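4. Painting the work room walls

Read this section before you open the can. Itden Interior Wall Paint is water-based and can be used on plaster or drywall. It is not meant for floors, bench tops or metal.

Before you start

1. Move benches and carts at least 2 feet from the wall. Cover anything that stays in the room.
2. Turn off power to the outlets on that wall and take off the cover plates.
3. Fill small holes with Joshi filler. Let it set, then sand it level with 100 grit paper.
4. Wipe the wall with a damp cloth. Let it dry before you go on.

Note: Old gloss paint must be dulled with sandpaper first or the new coat will peel.

Applying the paint

5. Stir the can slowly, down to the bottom. Do not shake it.
6. Cut in along the ceiling, corners and trim with a brush.
7. Roll from the top down in strips that overlap. Keep a wet edge.
8. Wait for the first coat to dry to the touch, then apply the second. One can covers about 900 square feet with a single coat, less on bare plaster.
9. Press the lid down with a rubber mallet and write the room number on it.

Caution: Keep a window or door open while you work and until the smell is gone. Do not sand old paint that may contain lead. Have it tested.

Caution: Do not pour leftover paint down a drain.

Color notes

The light shades go on thin and show roller marks if the roller is too dry. Load it often. If you need more than one can, mix them in a clean bucket first so the color matches from wall to wall.

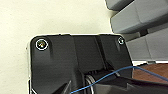

Ristomdale, November
Pale cream wall. Chosen by Edith Mosquera to go with the Clasby trim.

Touching up

10. Save a small jar of paint from the same batch.
11. Dab it on with a nearly dry brush and feather the edges.
12. If the patch still shows after it dries, repaint from corner to corner.

For color cards, write to Kevin Bedoya at the Itden paint counter.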